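3.2 Selection of the anthologies

The corpus was drawn from the catalogue of the Lunon library, which holds nearly 700 anthologies of short fiction in English translation. Anthologies devoted to a single author were set aside, as were those in which the translator of each story could not be identified. This left 16 volumes, containing 400 stories in all. Where a story appeared in more than one volume, the earliest printing was used and later revisions were recorded separately.

Each volume was read in full by two readers working apart. They noted the year in which the story first appeared in its own language, the length of any introduction, and whether the translator was named on the cover, on the title page or only in the notes. Differences between the two readings were settled by returning to the printed book. The coding sheet followed the one used in the Trurmont survey of translated poetry, with the headings for metre and rhyme removed.

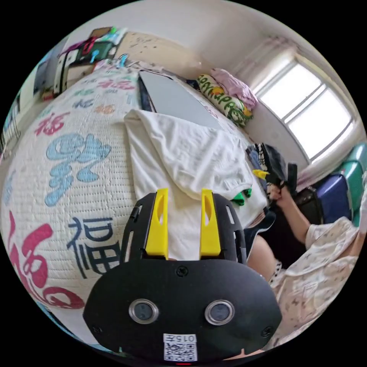
Figure 3

The introductions proved harder to classify than the stories. In the Hinon series, the editor's preface and the translator's note are often run together, and it is not always clear which of the two is speaking. Such texts were treated as a single introduction and given a joint code. The Oddsson volumes keep the two apart, but several of their prefaces had been shortened for the paperback edition. The hardback text was preferred in these cases.

No attempt was made to judge the quality of the translations. The study is concerned with how a story is presented to a reader who does not know the original, and the coding was confined to matter that such a reader would meet on the page. Footnotes were counted as part of the story, glossaries as part of the volume. Introductions of more than 600 words were also coded by paragraph, and the results are given in Section 4.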